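The Trial Month

The Lutmont office on Strand rented out pairs of arms for 699 a month, and the first month could be sent back. I wrote reviews of such things for a small newsletter in Sorkerlow. In November they gave me a table by the window and left me alone with the kit.

I did not ask it to sort screws. I asked for a paper airplane, the kind my father made from old bills. The arms bent over the orange sheet and took it by the corner, and I found that I was holding my breath. 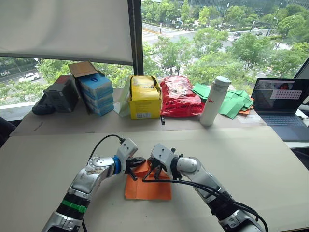

Second Week

The manual had 79 pages, and paper was on six of them. I read those pages on the tram, there and back. The competing kit from Lormont cost 600, and its manual did not speak of paper at all. I wrote this down as a point for Lutmont.

By four o'clock my notes had become strange. "Slow at the wings," I wrote, and then, "My father was also slow at the wings." I crossed out the second line.

One arm had the plane by its tail, and the nose was turned toward the other arm, the way you show a thing to a brother.
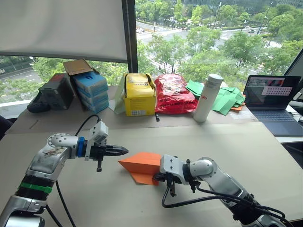 I gave the kit four stars. The editor wanted to know where the fifth one went, and I answered that the price was high - it was the easiest thing to say. Then I asked Lutmont if I could keep the arms until spring.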